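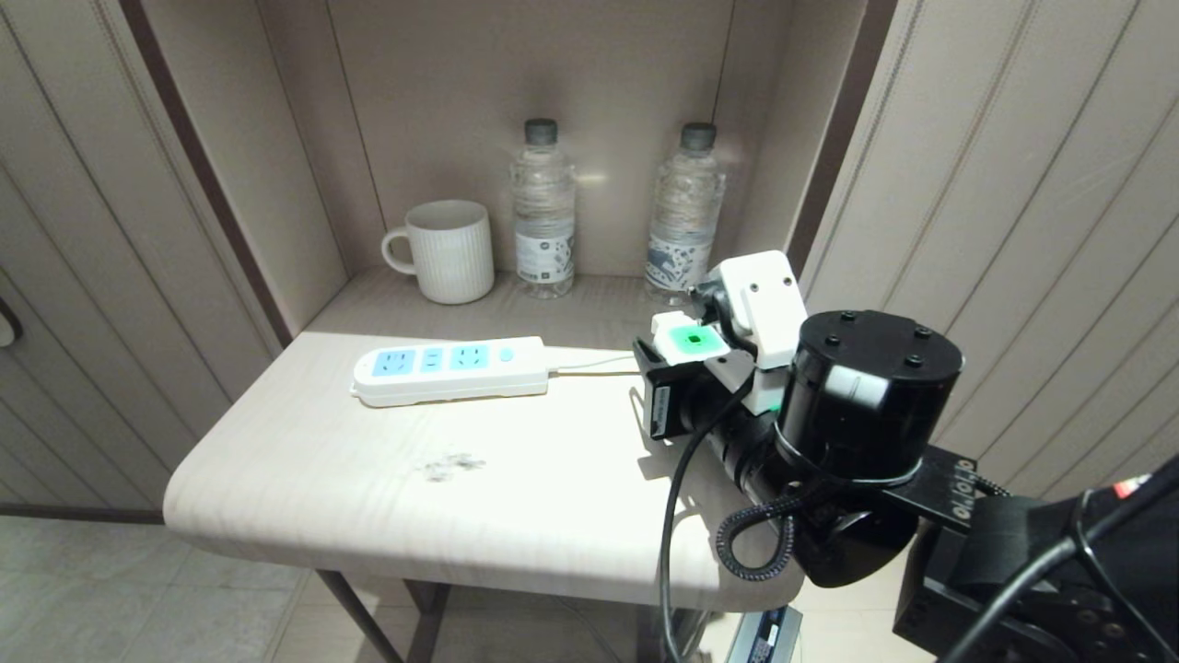

Une multiprise, appelée aussi bloc multiprise ou, plus familièrement, rallonge multiple, est un appareil électrique mobile qui permet de raccorder plusieurs fiches à une seule prise murale. Elle se compose d'un boîtier allongé, d'une rangée de socles et d'un cordon d'alimentation terminé par une fiche. Les modèles domestiques comptent le plus souvent de trois à six socles. Le boîtier peut être d'une seule teinte ou de deux, comme sur ce bloc blanc à dessus bleu clair, où trois socles sont alignés et où un petit interrupteur rond occupe l'extrémité droite, du côté où sort le cordon beige. Posée à plat sur un bureau ou une tablette, la multiprise met les socles à portée de main et évite d'avoir à se baisser pour brancher un chargeur ou une lampe.

Terminologie

Le mot « multiprise » s'emploie au féminin. Dans l'usage courant, il désigne à la fois le bloc muni d'un cordon et le petit boîtier qui s'enfiche directement dans le mur. Les catalogues distinguent en général le bloc, qui possède un cordon, et la biplite ou triplite, qui n'en a pas. L'adaptateur est un objet différent : il reçoit une fiche d'un certain type et la rend compatible avec un socle d'un autre type. Certains adaptateurs comportent un voyant lumineux.

Constitution

Le boîtier est moulé dans une matière isolante, le plus souvent un thermoplastique. Il est formé de deux coques vissées ou soudées. À l'intérieur, des barrettes conductrices parcourent toute la longueur du bloc et relient les socles entre eux. Ceux-ci sont donc montés en parallèle et reçoivent tous la même tension.

Le cordon contient deux ou trois conducteurs, selon que le bloc est ou non relié à la terre. Sa section détermine en partie l'intensité admissible. Un serre-câble, placé à l'entrée du boîtier, empêche qu'une traction s'exerce sur les connexions. Les socles sont fréquemment munis d'obturateurs qui ne s'ouvrent que sous la poussée simultanée des broches.

Interrupteur

L'interrupteur, à bascule ou à bouton-poussoir, coupe l'alimentation de l'ensemble des socles. Il est placé à une extrémité du boîtier, plus rarement sur le cordon. Dans les modèles bipolaires, il ouvre à la fois la phase et le neutre. Sur d'autres modèles, chaque socle possède sa propre commande. La coupure supprime la consommation de veille des appareils raccordés.

Charge admissible

La puissance maximale est indiquée sur le boîtier, généralement au dos. Elle s'applique au total des appareils branchés, et non à chaque socle. Une lampe, un écran et deux chargeurs restent très en deçà de cette limite. Sur un poste de travail ordinaire, l'ensemble consomme environ 400 watts. Les appareils de chauffage, les bouilloires et les lave-linge se branchent directement au mur.

Le raccordement de plusieurs multiprises l'une à la suite de l'autre est déconseillé. Il augmente le nombre de contacts et rend difficile l'évaluation de la charge totale.

Emplacement et usage sur un plan de travail

Un bloc destiné à un bureau se place de préférence au fond du plateau, le cordon dirigé vers la prise murale la plus proche. Les récipients contenant un liquide, tasses ou bouteilles, sont tenus à l'écart, par exemple sur une étagère ou dans une niche en retrait. Les bouteilles sont conservées bouchées.

Dans les meubles intégrés, où le plateau prolonge une niche prise entre deux armoires, l'accès à la prise murale est parfois masqué. Les guides d'aménagement de la maison Katsaros conseillent alors de prévoir un passage de câble dans le fond du meuble et un cordon de 3 mètres au plus. Le fabricant Metov propose pour cet usage un bloc à pattes de fixation, qui se visse sous le plateau. Dans la résidence étudiante de Gadavholm, les chambres sont équipées d'un bloc par bureau, contrôlé chaque année en juin.

Le cordon ne doit être ni enroulé pendant l'usage, ni pincé par un pied de table, ni recouvert d'un tapis.

Entretien et remplacement

Le nettoyage se fait bloc débranché, avec un chiffon sec. La poussière accumulée dans les socles est retirée à l'aspirateur ou au pinceau. Aucun produit liquide n'est pulvérisé sur le boîtier.

Une multiprise est remplacée lorsque le plastique brunit, que les fiches tiennent mal, que l'interrupteur grésille ou que la gaine du cordon est fendue. La notice de Metov recommande un remplacement au bout de 5 ans en usage quotidien. Les blocs hors d'usage relèvent de la collecte des déchets électriques. À Trindaswood, ils sont déposés à la déchetterie avec le petit électroménager, cordon compris.

Voir aussi

Prise électrique
Rallonge électrique
Adaptateur
Parafoudre
Goulotte passe-câbles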